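Home | Notebooks | Parts list | Members

Tiltden Robotics Club, bench notes, May

Cable sorting again. Craddock wants it in the demo. I still don't buy it. 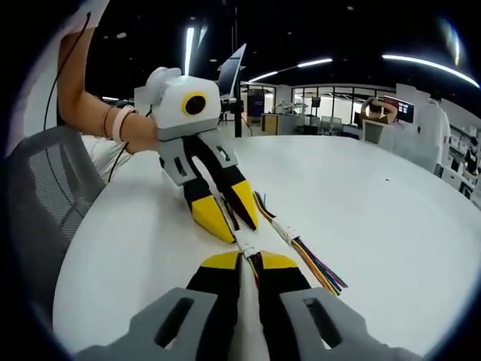
Photo: Danai Tzanetos

Ga-eun says 834 clips is enough to train on. Enough for what? We said the same of the block set. 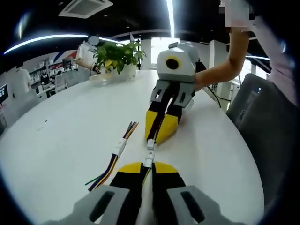
My complaint is the task wording. "Pick up the cable" means little when the rainbow bundle has a connector partway along and wires fanning out at both ends. Grab where? Write it down before we log any more.

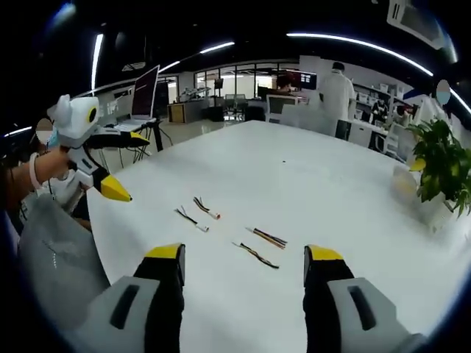 Sorting rules are worse. Danai's draft goes by color, but black and red in one bundle and black and yellow in another puts black on both sides. Sort by connector? Ask her. Fasura score stays blank until then.

Contact the club | © Tiltden Robotics Club | Back to top
This site uses cookies. Accept / Settings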